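Unit 5: Reporting on Armed Conflict from Witness Accounts

Reading for this unit: the course packet, chapters 10 and 14. Bring the Temley worksheet to section.

1. The problem

Most early reports of an attack on civilians come from people who fled it. Phone lines are down, roads are closed, and both sides have an interest in what gets printed. The reporter works from interviews held days later, often across a border. These notes cover how such accounts are taken, compared and written up.

2. The working case

We use the Dremuvley case all term. Vornell is a river town held by a local militia. In November, government troops enter it. After two nights of shelling, 760 people reach the camp at Maldonado on foot. A reporter interviews 14 of them. Ten describe shooting near the grain market. Five of those ten say they saw it themselves; the others heard of it on the road.

A careless draft says "ten witnesses described the shooting." The correct wording is "five witnesses," with the secondhand accounts kept apart or left out.

3. Taking the account

Ask open questions first. "What happened that morning?" is better than "Did the soldiers fire on the crowd?" Let the person finish before going back over times and places. Write down where they were standing, how far away, and what blocked their view. Uniforms need care: militias wear captured army clothing, and a witness may name a unit from rumor. Record the description and the name as separate items.

Interview people one at a time if you can. Families who have walked together for days will have talked it over, and their accounts will have moved closer together — this does not mean they are lying.
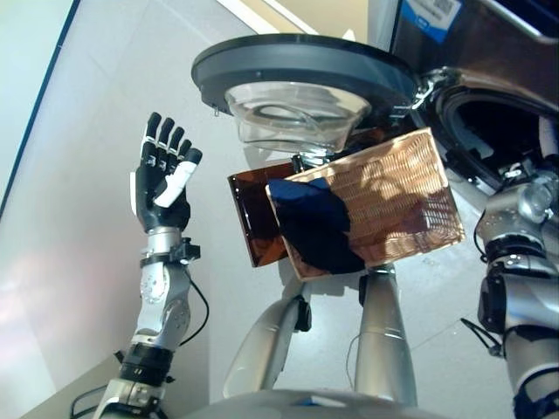 One reader of last year's handout wrote that the advice on separate interviews is fine on paper, but in a crowded camp you talk to whoever will talk, with six relatives listening, and you are lucky to get a name. The point is fair. When a separate interview is not possible, say in your notes who else was present and who spoke first.

4. Casualty figures

Give the source of every figure in the same sentence as the figure. Do not add up counts from different sources. A burial list, a hospital log and a militia statement may cover the same dead. If the two sides disagree, print both numbers and say what each is based on.

5. Protecting sources

Agree on names before the interview ends, and explain that a story published abroad can be read at home the same day. Leave out details that identify a person even without a name: a rare trade, an injury, the number of children. Keep the key to your notes apart from the notes.

6. For section

Rewrite the Temley draft in 10 sentences or fewer. Mark each claim as seen, heard or inferred. Underline any verb that says more than the witness did ("executed," "targeted," "massacred") and be ready to defend it or replace it.

Questions about this handout: see the department office. Copyright, course staff. Back to top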